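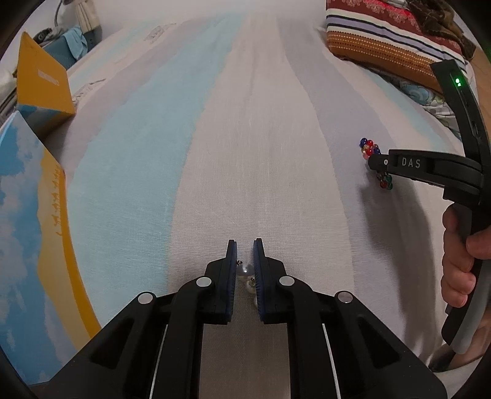 Soledad Sorensen wrote to ask whether she's ruining her pearl drops by leaving them in overnight, and could I please put the answer somewhere she can find it again. Yes, Soledad, sort of, and it's the first one below! I've folded in the other things people ask me most, so if you emailed over the summer and I was slow, your answer is probably on this page.

Can I sleep in pearl earrings?

I wouldn't. Pearls are soft compared with most stones, and a night of rubbing on a pillowcase (plus whatever night cream is on your face) isn't kind to them. The hooks suffer even more. A thin hook bends a tiny bit every time you roll over on it, and then one morning it's hanging at a funny angle or it's somewhere in the bedding. Small white pearls on pale striped sheets, good luck. I keep a saucer on the nightstand and mine go in there before the lamp goes off.

I lost one in the bed. How do I find it?

Don't shake the sheet! I know you want to. Everybody wants to, and then the earring goes across the room and down a heating vent. Turn off the overhead light, lay a flashlight flat on the mattress and look along the beam from the side. The metal fitting catches the light well before the pearl does. Check inside the pillowcase, then the fold at the foot of the bed, then your own hair and the neck of your pajamas. If you still haven't got it, fold the sheet in toward the middle from all four corners and carry the whole bundle to the bathtub (plug in first) and open it up there.

How do I clean them?

Soft cloth, barely damp, plain water. Wipe each pearl, dry it with another soft cloth, and let the pair sit out on a towel for a while before they go back in a box. I do mine when I take them off, when I remember, which is most of the time. If they're really grubby, a drop of mild soap in the water is okay, then wipe again with clean water. No ultrasonic cleaners, no ammonia, no toothpaste. Demetrius Holloway asked about the silver dip his mother uses, and no, please keep that away from the pearls too.

What about perfume and hairspray?

Those first, earrings last. Give the spray a minute to settle.

My white pearls look a little gray. Are they dirty?

Maybe, maybe not. Plenty of white pearls have a grayish sheen in certain light, and they'll pick up color from whatever is near them. Hold them over a sheet of white paper by a window. If they look bright there, it was your lamp, or your sweater. If they look dull and kind of chalky, try the damp cloth. If the cloth doesn't help, the surface may be worn, and no amount of scrubbing brings that back (scrubbing makes it worse, so stop).

How should I store a pair so they stay a pair?

I hook both earrings through a scrap of felt and put the felt in a little fabric pouch, one pouch per pair. I've tried the fancy routes. I bought a Ridadar travel case with 51 slots, and I own nowhere near enough earrings for that, and the slots were so deep I had to dig things out with tweezers. It holds my buttons now. Avoid sealed plastic bags for long stretches, and don't let pearls knock around loose with rings or anything with a sharp edge.

The hook came off the pearl. Can I glue it myself?

If it's a pair you got for a few dollars, go for it. Use a jewelry adhesive, the tiniest dot you can manage, and leave it alone for as long as the package says. If they were your grandmother's, take them to a repair bench. Mine went to a place in Calloway in June and I had them back in 2 weeks, which was fine by me. Ask whether they'll match the color of the metal on the other earring, because mine asked me and I hadn't even thought about it.

Can I change hooks to posts?

Often, yes. It depends on how the fitting is attached. If there's a small loop at the top, swapping is easy and cheap. If the fitting is set into the pearl, let somebody with the right tools look at it. Jalen Dvorak tried it with kitchen pliers and now has one earring and a bead.

Are real ones worth insuring?

Check your policy before you pay for anything extra. Mine has a limit of $700 on jewelry unless I list a piece separately, and my pearls don't come near that. Yours might! Either way, take a clear close-up of each pair with the fittings showing and save it with the receipt.

Do you sell earrings?

No, I just like them too much. I can't value yours from an email, either, though I do enjoy seeing them.

Where do I send a question?

Use the contact form. I'm still collecting answers about baroque pearls and screw-backs for Priya Holloway, and those will go up here once I've written them out properly.

Page updated 2025-08-13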